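**Novside Two-Arm Sorting Bench - plans and parts kit**
Page last touched 15 March 2020

A two-armed tabletop cell for people who have a shared workshop, a tolerant landlord and a lot of toy bricks. Ewan Pringle drew the rail, Rosaura Ospina wrote the control code, and I did the cable routing, which you may judge for yourself. The purple was on sale.

We built ours in the Pludville workshop over most of February. The arms bolt to one aluminum rail along the near edge and face each other across the table, so both can get at the middle and argue over it. Our usual exercise is bricks into a three-compartment tray, with a few other small things left out on the table so the arms have something to ignore.
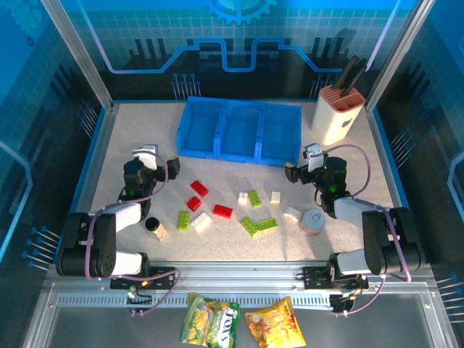 ## What you get

- Grooved front rail, cut and drilled
- Two base mounts with bolts (14 per kit, and you will drop one into the duct)
- Slotted cable duct for the front
- Posts and profiles for the enclosure
- Print files for the wall panels, gears and circuit traces included. They do nothing. Jolene Henare likes them.
- Control code and a 30-page manual, of which Rosaura considers two pages optional and won't say which

The arms are not included. Neither are the tray, the bricks, the knife block or lunch.

## Kit and prices

| Item | Price |
|---|---|
| Plans and print files only | $30 |
| Cable duct and connector set | $133 |
| Full frame kit | $622 |

Shipping is extra. The posts are long and the carrier has opinions.

## Living with it

Set the arm spacing before you tighten anything. Ours went up twice. With the bases at the two ends of the rail, the grippers can meet over the middle of the table, and for sorting that's where you want them. It's also where they can hit each other. The code keeps a gap between the two wrists, and the default is cautious - leave it alone for the first week. Sipho Pillay did not leave it alone, and the manual now has a section on replacing fingertips.
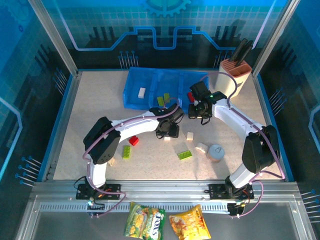 Small parts are slower going than full-size bricks. Expect to spend an evening tuning the grip for anything tiny, and another evening undoing it when the big ones start slipping. Save your settings under names you'll recognize later. We have a file called "final_ok_Sorel" and no idea who Sorel is.

Leave slack in the cables at every joint, then add a bit more. A cable that looks tidy with the arm parked can pull tight at full reach. Power the arms down before you put your hands on the table, including when you only want to nudge one brick.

## Ordering

Write to Amparo Bedoya at the Novside desk with your rail length and which arms you own. Lammers cuts the rails for us in small batches, so allow a few weeks. Returns are fine if the rail hasn't been drilled again. We can tell.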